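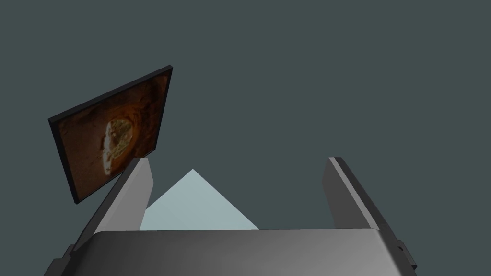
The wrist view in the simulator, gripper pointed at a plain wall with one picture on it.

Bedroom Task, Part 3: Setting Up the Wrist View and Running Your First Reach

Last updated May 8, 2023

Part 3 of the club's simulator guide picks up where the install pages stop. You should already have Fullico running on a club laptop and the Mowat bedroom loaded. If the bedroom opens with no walls, go back to Part 2 and redo the asset path.

The goal for this session is small. You will turn on the wrist view, check that the fingers show up in it, and send one arm to a spot in front of the dresser without touching anything. Picking things up comes in Part 4.

What you need

A laptop with Fullico installed and at least 62 GB free. The recordings fill a drive faster than you expect.
The club config folder, copied to your own account. Do not edit the shared one.
The Brisgate rulebook, open to the bedroom section.
A game controller, or the keyboard if all the controllers are taken.

Step 1. Load the room

Start Fullico from the terminal, not from the desktop icon. The icon starts it without the log window, and you will want the log. Choose Open Room, then Mowat, then Bedroom. Loading takes nearly 49 seconds on the older laptops. Wait for the word Ready in the log before you press anything.

Step 2. Turn on the wrist view

Open the View menu and pick Wrist, Left or Wrist, Right. Start with the right. The main window switches over right away.

Look for both fingers and the top of the palm. They should come in from the bottom of the window and lean toward each other. If you see one finger only, the view offset in your config is wrong. Open wrist.cfg, find the line that starts with offset, and copy the values from the club folder again.

Now roll the wrist slowly with the shoulder buttons. The room will turn in the window and the fingers will stay put. New members often try to correct for this by rolling back until the room looks level. You don't need to. The controller moves the gripper relative to the palm, so forward is always the way the fingers point, whatever the room is doing.

A bare wall is a poor place to practice. With so little to look at, it is hard to judge how fast you are getting closer. If there is a picture in view, watch how its size changes. Stop when it starts to grow quickly.

Step 3. Switch to the body view

Press V to cycle to the body view. Both arms should be visible from here, with part of the robot's own shell low in the window.

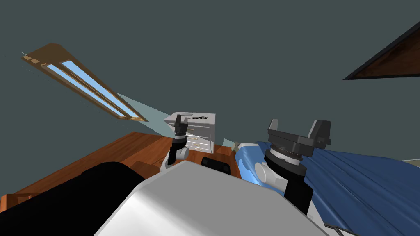 The body view can come up tilted. Level it with the bracket keys if it bothers you, but save the leveled view under your own name. Last September somebody saved over the default and half the team recorded runs with the wrong view for two meetings.

Find three things before you move: the dresser, the bed, and the floor between you and the dresser. The bed matters because the right arm starts close to it. Swinging that elbow out is the most common way to get a contact warning in this room. Raise the arm first, then turn it.

Step 4. Set the reach target

In the Task panel, click Add Target and type 364 in the ID box. That is the spot in front of the upper drawers. ID 383 is the top of the dresser, and you can try it once the first one works. Leave the speed at Slow.

Select the left arm. Press Plan. A line in the log will say how many moves are in the path. If it says No Path, back the base up a little and plan again. Do not raise the contact limit to get a path. The judges check that number.

Step 5. Run it

Press Run and keep a finger on the space bar, which is the stop key. Watch the gripper, not the log. The fingers should stop short of the drawer fronts with no contact warning. If they touch, press stop, choose Reset Arm, and move the target back one notch.

Do it again from the wrist view. The same move looks very different from there, and you will need to be comfortable with both.

Step 6. Save the run

Save with the Wutex export option checked. Our scoring script reads only that format. Name the file with your initials, the room, and the target ID. Put failed runs in the folder called misses. We go through those at the start of each meeting.

Common problems

The arm moves but the view is frozen: press V through the full cycle and come back.
The controller does nothing: it was plugged in after Fullico started. Restart the program.
The export is empty: recording was off. The red dot in the toolbar has to be on before you press Run.
The gripper opens when you wanted it to close: the finger axis is flipped in your config. Change the sign and reload.

When you have three clean runs in a row to 364, mark your name on the sheet and go on to Part 4.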